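How I Fold T-Shirts So They Stand Up in the Drawer

I put off writing this one because folding a T-shirt seemed too dumb to need a page. Then my sister-in-law opened my dresser looking for a sweatshirt and stood there so long I thought she'd found a mouse. So, okay! Shirts. This is how I do mine, and it works for kids' shirts, pajama tops and those thin running ones too (with a little swearing).

What you need: clean dry shirts, a flat surface at about hip height, and a drawer. I use the bed when I'm feeling lazy and regret it every time, because the comforter squishes and your creases end up anywhere they like. The kitchen table is much better. Wipe it first. I once folded a whole load onto a smear of peanut butter.

Before you fold anything

Take the shirts out of the dryer while they're still a bit warm if you can manage it. If you can't, and they've been sitting in the basket since Thursday, don't iron them, just give each one a hard snap by the shoulders and smooth it with your palms. That gets it most of the way there.

Sort as you go. I make one pile for wearing out of the house, one for sleeping and painting, and one for rags. Be a little tough about that last pile. My friend Hiba Rawashdeh got rid of 19 shirts the first time she did this and she still has plenty (she kept the Koval 10K one with the stretched neck, and I let it go without comment).

Picking up the shirt is where most people go wrong, I think. If you grab it in the middle you get a big droopy bundle and you spend the next minute hunting for a sleeve. Find a seam instead and follow it with your fingers until you hit a shoulder or a corner of the hem. Then do the same with your other hand. Now you've got two good points and the rest hangs down on its own.

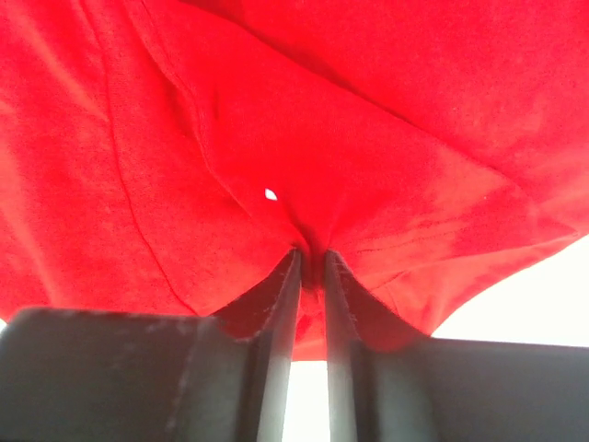 Once you have both shoulders, lay the shirt face down with the neck pointing away from you. Pull the hem toward you gently so the back goes flat, then run your hands from the middle out to the sides. Old cotton will never go perfectly smooth and that's fine. You want the side seams more or less straight, that's all.

The fold

1. Take the right side and fold it in toward the center, so the edge lands just past the middle of the neck. The sleeve will stick out across the shirt.

2. Fold that sleeve back on itself so it lies inside the strip. Long sleeves get folded down along the length of the shirt, and if they're extra long, back up again.

3. Do the left side the same way. You should have one long rectangle, a little wider than your hand. Mine come out 9 inches wide, but go by your own drawer.

4. Bring the hem up toward the neck and stop an inch or so short. If you go all the way to the collar you get a lump there.

5. Fold in half again, or in thirds if the drawer is shallow. Thirds is what makes it stand up!

Stand it on its folded edge and let go. If it flops over, it's either too loose or too tall. Open up the last fold, press the air out and try again. Slippery fabric flops no matter what, so I tuck those between two heavy cotton ones and they behave.

Filling the drawer

Line them up front to back, smooth fold facing up, so you can see every shirt when you pull the drawer open. I do colors together -- reds at the front because I wear them the most, then blues, then the sad gray section. You could go by sleeve length or by who gave it to you, I don't care.

Don't pack it tight. I leave enough room to slide my hand in at the back. In a half-empty drawer everything slumps forward, and for that a shoebox works great. I tried the Ullex dividers last October and they were nice enough, but they kept popping loose on the left side where my drawer bows out. Back to the shoebox.

A few extra things

Hoodies don't belong in this system. Hang them or roll them.

Shirts with a thick print on the front should be folded with the print on the outside, or it sticks to itself in hot weather and peels.

If you find a little hole while you're smoothing, set that shirt aside right then. Mend it or move it to the rag pile, but don't fold it up and put it away. You'll find it again at seven in the morning with your coat half on.

A full load takes me one podcast. The first few times it'll take you longer, and your rectangles will look like trapezoids -- keep going anyway. Fitted sheets are next, once I've had a good long rest from folding.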